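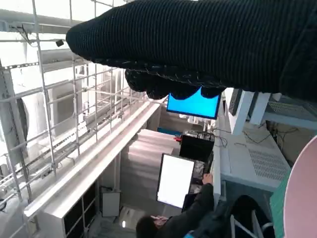

Page 60

Chapter 4
Rooms That Claim to Do Everything

Catalogs love the multipurpose room. Bevel sells one, Urkora sells one, and both promise a space where you can work at a screen in the morning and eat at the same spot by noon. The student should read such promises slowly. A long white ledge looks useful on paper, but what is it for? It may hold a plant or a cup. It may also collect whatever people had in their hands when they came in.

Open square compartments raise the same doubt. Black cubbies between white dividers look orderly when photographed and stay that way only if somebody decides what goes in each one. The Rakena handbook allows 16 compartments for a small household and gives no grounds for the number. We could not find any either.

Tables get the worst of it. A surface meant for cutting paper ends up with lunch on it, and the designer calls this flexible. Perhaps it is. A printed grid helps a person cut a straight line, and does nothing for a slice of bread.

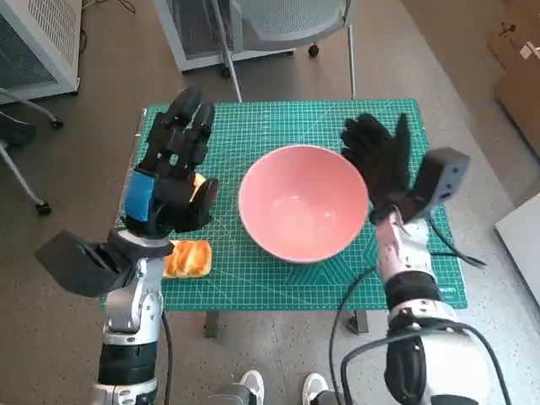 Fig. 4.1. Pink bowl and bread slice on a green cutting mat.

Before you praise or condemn a table like this one, ask what else its owner had to work on. In this chapter we look at 19 small rooms, the smallest about 60 square feet, and test the claims made for them. Some hold up. The Plukico plan, much admired in earlier editions of this book, does not.

4.1 Measuring a work surface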